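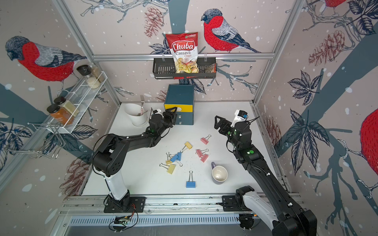

Speaker notes: Hedges, and how to fall out over them
Natalina Bortolotti, Vesgate Parish Hall, after the tea break

Wait for the cups to settle. Don't start with the joke about privet. It died at Hostholm.

Slide 1. Title only. Say thank you for having me. Say I was a boundary surveyor for most of my working life, so I have been shouted at in some lovely gardens.

Slide 2. What a hedge is for. Ask the room. Someone will say privacy, someone will say birds, and the man at the back will say it's for keeping next door's football. Take all three. Then: a hedge is a wall that grows, put in by people who expected to be dead before it got wide.

Slide 3. The Benedetti hedge. Tell it slowly. Leylandii, planted in April as a row of twigs you could step over. Mr Benedetti told everyone it would be kept at chest height. He did not say whose chest. By the time I was called in, next door were having breakfast with the light on. Their file ran to 402 pages, including a poem. Read the second verse if they seem friendly.

(Pause. Water.)

Slide 4. Who owns it? Go through the usual beliefs:
- "It's always the one on the left." Left of what?
- "The deeds will say." The deeds will have a red line as thick as the hedge.
- "My father planted it." Possibly. Into whose soil?
Point out that a letter costs a stamp and a solicitor costs a conservatory. Suggest talking first, ideally before anyone buys a chainsaw.

Slide 5. Cutting. Check for nests before you start, and keep checking. Stop if you find one, however much you paid to hire the trimmer. Wider at the bottom than the top, so the light gets down. Everyone nods at this and then goes home and does the opposite. I have done the opposite myself.

Slide 6. What to plant instead. Hawthorn, hazel, field maple, a bit of holly for spite. Around 5 plants to the metre in a staggered double row. Mention that it will look pathetic for two winters. Mention that this is normal. People ring me up about it anyway.

Slide 7. The Gorka settlement. Two households, four years, one beech hedge. Ended when both boilers broke in the same week and they had to share a plumber. They now cut a side each and complain about the people opposite. Best result of my career and I had no part in it.

If running late, skip slide 6 and put the planting list on the table by the door.

Questions. Somebody will ask about bamboo. Sigh, but kindly. Do not give an opinion on any hedge I haven't seen, even if they have it on their phone. Especially not the vicar's.

Collect extension lead. It's mine.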